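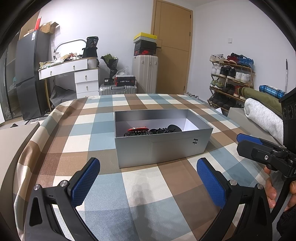
Drakamau Kitchen Words

A word list of home cooking terms, collected from people who cook and then cleaned up by two people who argue about spelling. Version 2 is out and it is so much better than the first one!

What you get

1000 entries, one per line, tab separated, UTF-8. Every entry has a headword, a part of speech, a short plain meaning, the language it came from, and a sample sentence. 500 of the entries are English, and the rest are Polish, Hindi and Finnish, plus a small batch of dialect words we couldn't bear to leave out. If you have ever wanted eleven ways to say "stir it until it looks right", you will be very happy.

Files

words.tsv is the main list.
regional.tsv holds 200 extra spellings, each tied to a headword in words.tsv.
notes.txt has the longer stories behind 60 of the words. Read this one even if you don't need the data. The entry for the crust left in the rice pot goes on for a page and a half and I love it.

Where the words came from

Kamlesh Tripathi wrote down the Hindi terms over two winters, mostly from phone calls with aunts. Stanisława Kaczorowski did the Polish side and checked every sample sentence out loud (this caught a lot of stiff ones). The Finnish words came through the Valtonen recipe swap, whose members sent in corrections until the end of January. The English half started as a glossary for the Grusell community cookbook and grew from there.

Loading it

Any spreadsheet will open the files. Turn off automatic quote handling first or the sample sentences with speech in them will run together. In code, split on tabs and skip the first line. The Jidiveo reader still chokes on the empty region column, so fill it with a dash before importing.

Known problems

Verbs for cutting are covered really well and verbs for baking are thin. Some Hindi headwords appear in two romanized spellings, with the less common one in regional.tsv. The part of speech tags for Finnish need another pass. "Pinch" is in there twice and both entries are good, so they're staying for now.

Sending us words

Please do! Add a line in the same format, with a sentence somebody would say in a kitchen. Sentences copied from printed cookbooks can't go in. Tell us where you heard the word, even if it was only from one grandmother.

License

Free to use, share and change, with credit to Drakamau Kitchen Words. notes.txt is under the same terms.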